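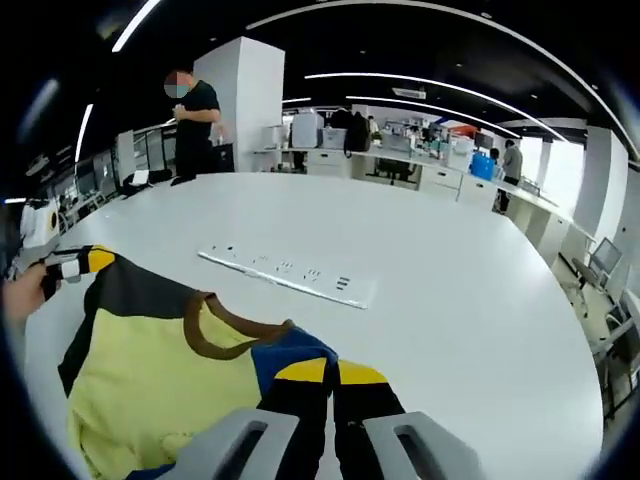

Garment still crumpled, one corner pinched. Folding work at Tolholm.

I want to write a few posts on our folding study, for colleagues who asked about the method. I will go slowly, and please correct my English where it is wrong.

The question of Elias Jaber and me was simple. When a person teaches a robot to fold clothes, by folding with hand-held grippers, does it help if the garment starts in a mess? Or is it better to start always from flat?

Many groups start from flat. It is quicker to record and the data look very clean. But a shirt out of a dryer is never flat, and then the policy must do something it has seen almost never.

So we made two sets of demonstrations with the same garments. In the first set each shirt is laid flat by hand before the recording starts. In the second set it is dropped on the table from chest height, and the flattening belongs to the demonstration.

The total recording time is the same in both sets. This is important. A messy start takes longer, so the second set contains fewer complete folds. If we had matched the number of folds, the second set would have had more data, and the comparison would be unfair.

Colour-blocked shirts are my favourite for this work. With panels in different colours I can tell on the video which part is the front and which part has turned over. With a plain black shirt I must often guess, and I do not like to guess when I am labelling.

They have also a disadvantage. The model may learn the colours and forget the shape. For this reason we keep plain garments for the test only, and they are never in the training.

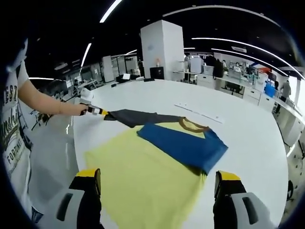
Anouk Van Beek replied: Did you count a fold as good if the sleeve was inside but crooked? We had long arguments about this in Traltbridge and in the end our two labellers agreed only on the very bad ones.

Thank you Anouk, this is a good question and we had the same arguments. We use a scale with 4 steps now. Crooked but inside is step three. Steps three and four are counted as success, and in the write-up we will give the full table, so that a stricter reader can count again.

Now the result, as it is in October. From a flat start the two policies are close, and I would not claim any difference. From a dropped start, the policy trained on messy data succeeds more than 3 times as often as the other one.

The typical failure of the flat-trained policy is interesting. It goes to the place where the sleeve should be, closes the fingers on nothing, and continues with the fold as if it had the cloth. It does not try again. The other policy does try again, and I think it learned this from us, because we also miss the sleeve quite often.

At first I wanted to delete the demonstrations in which we missed. Shadi Rawashdeh told me to leave them in, and I was against it for a whole week. He was right. When we train without them, the second try almost disappears.

What we do not know yet: whether it holds for trousers, and for thin fabric which slides on a smooth table. We have also only 2 demonstrators, so the habits of two persons are in everything. I pull the sleeve first, Elias pulls the collar first.

The next step is to repeat the dropped starts with someone who has never folded for us. Ifor Yorath has offered his time on Tuesday.

If you have a similar comparison with towels or bed linen, please write to me, also when the result goes in the other direction.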